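Unit 4: Sorting Mixed Household Goods
Handout for HSM 285, Pisach campus

Reading before class: Henare, chapter 10, on bins and open storage. The first half is enough if you are short of time.

1. Why mixed bins come first

Most homes have at least one container where small things end up together: a cup, a brush, something with a handle that came from the garage. In the Skarell exercise we start with these bins and leave drawers and cabinets for Unit 5. A bin has no dividers, so any order in it has to come from the person doing the sorting.

Terms used this week:
Holding bin: the container the goods come out of.
Receiving bin: the container they go into. Keep the two close together and parallel.
Nesting: one item sitting inside another.
Bridging: a long item resting across shorter ones.

2. Laying out the bin

Spread the goods over the floor of the holding bin before you pick anything up. Long-handled items are the usual trouble. They end up leaning at a slant and take space that three or four short items could use. Cups roll, so decide early whether yours will stand or lie on their sides.

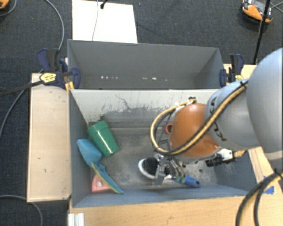
Figure 4.1. Mixed goods in an open gray bin, with a green plastic cup on its side at left and a black-bristled brush. A second gray bin stands directly behind.

3. Sorting by shape, then by use

Do a first pass by shape only. Put cups with cups and handled tools with handled tools. Brushes get their own group because bristles bend under weight and should be packed last, facing up.

The second pass is by use. A scoop may belong with kitchen goods or with garden goods, and shape will not settle it. Write your choice on the Pratel sheet. If two people in your group disagree, record both answers.

4. For Monday

Bring 10 small items from home, nothing sharp and nothing made of glass. At least two should have long handles. We meet in room 901. Completed Pratel sheets go in the tray by the door before you leave.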